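# Chapter 4: Gathering Examples

A learning system can only reproduce what its examples contain. This chapter covers how demonstrations are recorded with a hand-held gripper, how a session is planned, and how the results are sorted before training.

The running case is the Bedoya set – 650 demonstrations recorded by Nazmiye Tekin and Sharada Murthy, of which 105 were rejected on review.

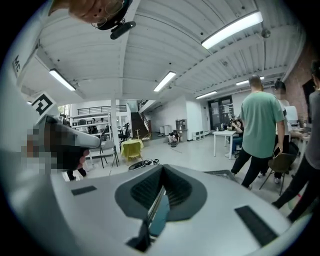
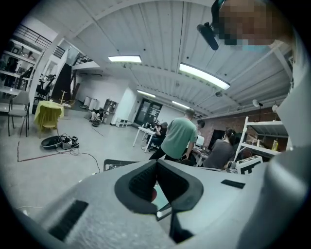
Each demonstration is stored as one episode with a start mark, an end mark and a task label. Episodes that lack any of these are set aside and are never repaired by guesswork. Section 4.1 defines the episode format. Section 4.2 treats calibration, and Section 4.3 gives the review procedure used to reject episodes. Readers who know the format from Chapter 3 may start at Section 4.2.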